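机器人离收拾厨房还有多远

2024年11月17日 文/本刊记者
阅读时间:2分钟

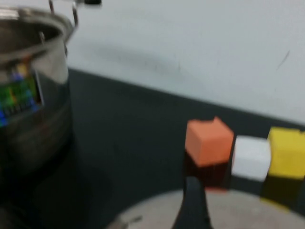 每隔几个月就有公司宣布，家务快要交给机器了。6月，Hailu在Brisosport的展厅里请了100位观众，看机械臂把东西一件件放进锅里，掌声不少。我后来要来了测试记录，翻了一晚上，兴致凉了大半。所谓“备餐”，练的多半是这类活：一口带提手的不锈钢锅，旁边一排橙、白、黄三色的泡沫方块，夹爪的黑色指头伸到橙色那块跟前。方块有棱有角，捏重了也不要紧。换成熟透的番茄呢？换成沾着油的勺子呢？记录里没有。

锅本身也是麻烦。抛光的金属面什么都照，颜色糊成一片，软件要分清哪一块是实物、哪一块是倒影，并不轻松。Geteo的宣传册说，系统学过2,218段操作录像，“足以应对日常厨房”。我家的厨房算不算日常，册子没写。

Molwood的车间倒是坦率些。他们拿同一套设备分拣零件，一个班次试了400次，有104次要工人伸手帮忙。厂方觉得可以接受，带班的师傅不这么看：他得一直守在旁边，自己的活反倒搁下了。

家里更没有人替它守着。展厅里的桌子收拾得干净，我家的台面上总有半根葱、一只倒扣的碗和孩子的作业本。等哪家公司肯把机器搬到这样的台面上，让它连着干一个星期，我再去看一回。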